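Ridis gripper pads, two months in with our robotics club

I bought a pack of these stick-on silicone pads in December for the student club I help run at the Taltinthorpe community center, and I've been meaning to write them up ever since. We do one big project a year, and this year it's kitchen chores – picking up dishes, putting knives away, that kind of thing. If you've ever tried to get a robot to hold on to a wet mug, you know why I was shopping for pads!

You get 14 in a pack, plus a little card of alcohol wipes. Putting them on takes no time. Clean the finger, peel, press, leave it overnight. We didn't leave the first pair overnight (teenagers) and one slid off into the dishwater, so do what the card says.

The grip is great. Mugs and bowls stay put, and thin handles are so much better than they were with the Ledo pads we used before, which went shiny after two weeks. Knife handles used to twist in the fingers every single time, and we'd lose half a session to starting over. Now it's maybe a quick redo and on we go.

Downsides? The glue hates dish soap. We get nearly two weeks from a pair if the kids are working at the sink, a lot longer if they stick to the counter. The pads are also a touch thick, so you'll want to redo your closing width after you fit them. And the price is a bit much for what is basically a fancy sticker – I'd love a bigger pack for schools and clubs.

Four stars from me. I've already ordered more. 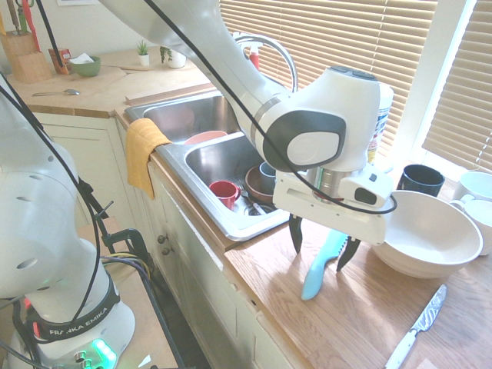
Knife practice, and then dishes in the right basin.
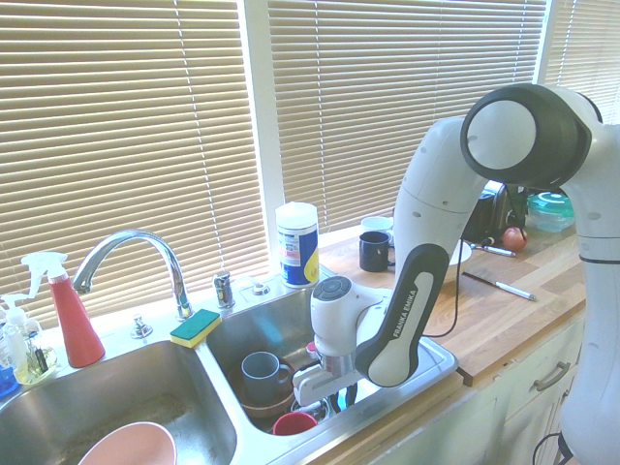
Hämäläinen wrote in to say that the soap problem mostly goes away if you rough up the fingers with fine sandpaper before sticking the pads on, and that their own club gets a whole term out of one pair that way, sink work included.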